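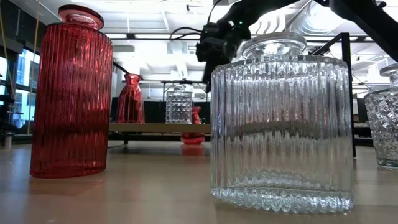 红色带盖玻璃罐与透明玻璃罐，罐身均有竖向棱纹。

红玻璃的二次加热

日用红玻璃的颜色往往在成形之后才出现。着色剂、炉内气氛与保温时间之间的余量很窄，小型工厂的废品率大多由此产生。

2022年11月26日
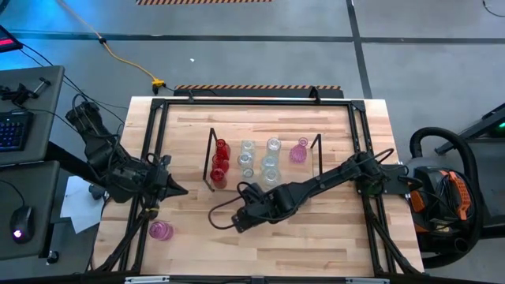

文｜Chia-hao Hsiao

Gesville的Hiltura玻璃厂有两座坩埚炉，一座熔透明料，一座熔红料。两座炉共用一条退火线，排产因此以红料为准。透明料可以等，红料在坩埚里多停几个小时，颜色就会偏。

绿色、蓝色和琥珀色的玻璃，着色离子或着色基团在熔融阶段已经形成，出料时的颜色与成品相差不大。红色的情况不同。传统的金红和铜红属于胶体着色：金属以极细的颗粒分散在玻璃基体中，颗粒的尺寸和数量决定吸收的波段。熔融时金属以离子或原子态溶于玻璃，快速冷却后玻璃接近无色或只有浅淡的黄色；重新加热到软化点以下的某一温度区间，颗粒析出并长大，红色才显出来。行业里把这一步叫作显色。

硒镉红的机理另属一类，着色来自硫化镉与硒化镉的固溶体微晶，硒的比例越高，色调越向深红移动。这一体系同样依赖热处理，但对还原气氛的要求不像铜红那样苛刻，色调也较容易通过配方调整。它的难点在挥发。硒在熔制温度下损失明显，投料量与最终留在玻璃中的量相差很大，每座炉都要用自己的数据校正。

Hiltura目前以铜红为主，只在少量订货中使用金红。负责配料的Ludmila Kuruc给出的理由是成本和粉尘管理：含镉原料需要单独的称量间和排风系统，厂房没有这样的面积。铜红的原料便宜，代价是窗口窄。还原剂不足，铜停留在二价，玻璃发蓝绿；还原过头，颗粒在熔体中提前长大，制品发暗、发褐，在反射光下呈现不透明的肝色。锡的加入可以缓和这一倾向。锡在熔体中以两种价态并存，冷却时把电子交给铜，相当于一个缓慢释放的还原剂储备。

今年三月，厂里对显色曲线做了一轮试验，共19个批次，变量只有保温温度和保温时间，料方不动。试片统一压制成阶梯形，一片上同时有几种厚度，便于比较。Kuruc在记录中把结果分为未显、浅、合格、过深和浑浊五档，不使用商品色名。她认为商品色名在试验阶段容易引起误判，“同一个名字，销售和炉前想的是两种颜色”。

厚度是器形设计必须面对的问题。光在吸收介质中按指数规律衰减，壁厚增加一倍，透过率的下降远大于直觉。厚底器皿的底部因此总比侧壁深，盖钮一类的实心部分也容易显得发黑。常见的处理有三种：减薄，降低着色剂浓度，或者改用套料，即在透明玻璃外面覆一层薄薄的红料。套料对膨胀系数的匹配要求很高，两种料的收缩不一致，应力会集中在界面上，有时要到运输途中才开裂。

棱纹也与厚度有关。压制竖纹的脊部和谷部厚度不同，同一只罐子上会出现深浅交替的条带。棱纹的截面相当于一组柱面透镜，光在脊部边缘发生偏折，条带的明暗又因观察角度而变。对透明料，这种效果主要表现为罐后物体的变形，内装物的轮廓被切成竖条；对红料，它还影响颜色的读取。用平板试片测得合格的颜色，压成细密棱纹后可能偏深，检验时要以成品为准。

模具设计师Kathleen Quinlan为厂里画过两套竖纹罐的模具。她的说法是，棱纹的首要用途在于遮瑕。压制件表面常有冷模造成的细波纹，俗称剪刀印的切料痕也难以完全消除，平滑的器壁会把这些缺陷全部暴露，棱纹则把它们打散。棱纹还增加了壁的抗弯能力，搬运时也不易打滑。缺点是脱模斜度受限，纹路越密，模具谷部积存的润滑剂残渣越多，清模间隔越短。她的图纸规定，罐肩以上不走纹，过渡处留出圆角，避免料流在此处受阻。

盖与罐的配合是另一处容易出废品的地方。盖和身分开压制，在退火线上的位置不同，显色时的受热也不同。两件颜色相差稍大，装配后一眼可辨。Hiltura的做法是先分档、后配对：盖和身各按深浅分堆，同档相配。这样会剩下一部分无法配对的零件，回炉时只能按低比例掺入，碎玻璃中已有的颗粒不一定能完全重新溶解，掺多了料性会变。

分档仍靠目视。Sheyla Carhuamaca在检验台工作，台面铺中性灰纸，光源固定，标准样片每次开班前擦拭。厂里试用过分光测色仪，平板试片的读数稳定，换成带纹的罐身，探头稍微转动一点数值就漂移。她保留仪器用于校验标准样片，成品不测。

退火的温度区间与显色区间部分重叠，这是红料排程里最难处理的一段。制品进入退火线后，若在上限附近停留过久，颗粒继续长大，颜色会越过合格档；停留不足，残余应力超标，偏光仪下可以看到明显的干涉色。厚件需要的时间长，薄件需要的时间短，两者混装时必然有一方受损。厂里后来规定每炉只装一种壁厚，产量由此受到限制，一个订货季的红色罐子定在2000只，不再追加。

经销商Prura希望把这个数字提高，并建议用表面喷涂代替本体着色。喷涂件的颜色一致性好，成本低，透明料压制后即可加工，不占用红料坩埚。其弱点在于耐磨，口沿和盖座的接触面最先露底，洗涤剂的碱性也会加速涂层脱落。区分两者不需要仪器：观察断口或口沿的磨痕，本体着色的玻璃内外同色，喷涂件在磨损处可见透明基体。套料件的断面则呈现清楚的分层。

双方尚未就喷涂达成一致。Kuruc下一步的安排是更换还原剂，用粒度更细的原料重做保温时间最短的几个批次，模具沿用Quinlan的第二套。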